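Studora Facilities Helpdesk
Ticket 4067 -- Table linen and basket, Skasenbridge
Category: Furnishings and soft goods
Status: Open, awaiting replacement cloth
Requested by: Ziad Matar
Handled by: Tharun Kurup

Issue reported
The off-white cloth issued in May does not lie flat. Creases persist along the left side and the front drop hangs unevenly. The requester also asks whether the wicker basket may remain in use on this cloth.

Action log
09.15 Request received and assigned.
10.40 Requester advised to press the cloth on a medium setting, from the reverse, and to refit it with equal drop on both long sides.
14.05 Requester reports that the cloth was pressed for 8 minutes and refitted. Middle now acceptable; side and front unchanged.
14.30 Stock checked. The cloth supplied is the 3 metre length -- the shorter size was ordered. Exchange raised with Sevwood.

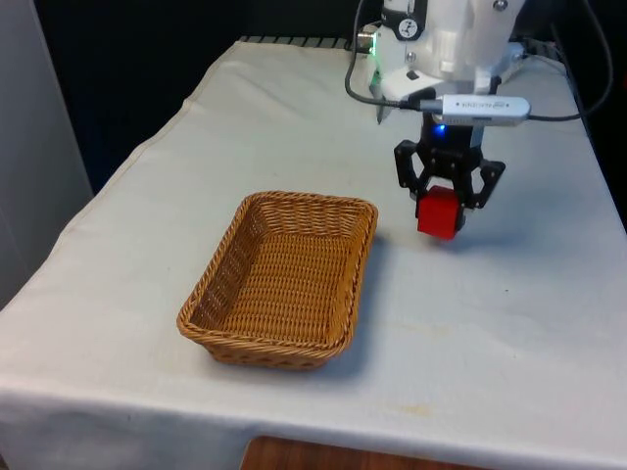 Attachment 1: Cloth after refitting, with basket. Folds remain at left and front.

Basket: approved for continued use. Please inspect the woven base for loose strands before each use, as these may catch the fabric.

Next step: return the present cloth, folded, when the replacement is delivered. The ticket will be closed on confirmation of fit.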